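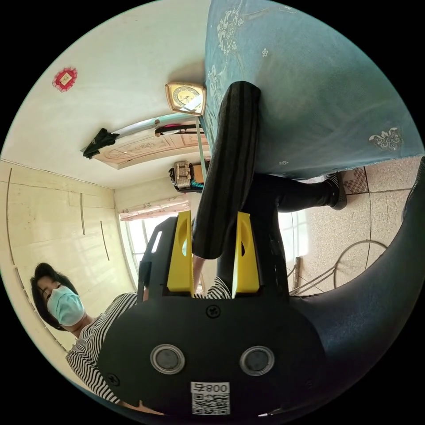 Bélanger, May

Section 4. Folding striped trousers and building the piles

Spread a cloth or sheet over the surface first. The teal-blue cover with white embroidery suits dark clothes well, as lint shows up on it quickly.

1. Empty the pockets and close any zipper.
2. Lay the trousers out and smooth them from the waist toward the hems.
3. Bring one leg over the other. Match the seams, then the hems.
4. Fold up from the hem in thirds. The finished piece should fit the 42 cm shelf of the Grustgate wardrobe.

Note: Stripes are a useful guide. If they bend near the fold, open the leg and start again. 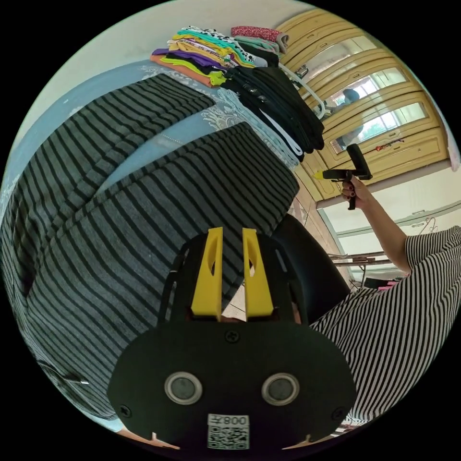 Bélanger, May

5. With the legs apart on the sheet, press out the small wrinkles where they meet. Use a flat hand – do not pull on the hems.
6. Keep folded black clothes in their own stack, away from the bright colors.

Caution: Do not iron on the bed. 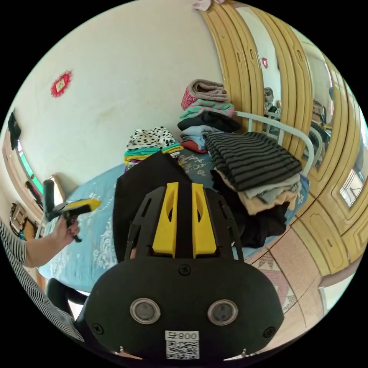 Fig. 4-3. Folded piles on the bed, wardrobe at right.

7. Put heavy knits on the lower shelf. Move each pile with both hands underneath.
8. Leave about 100 mm free above the top garment.

Section text: Brayden Thibodeau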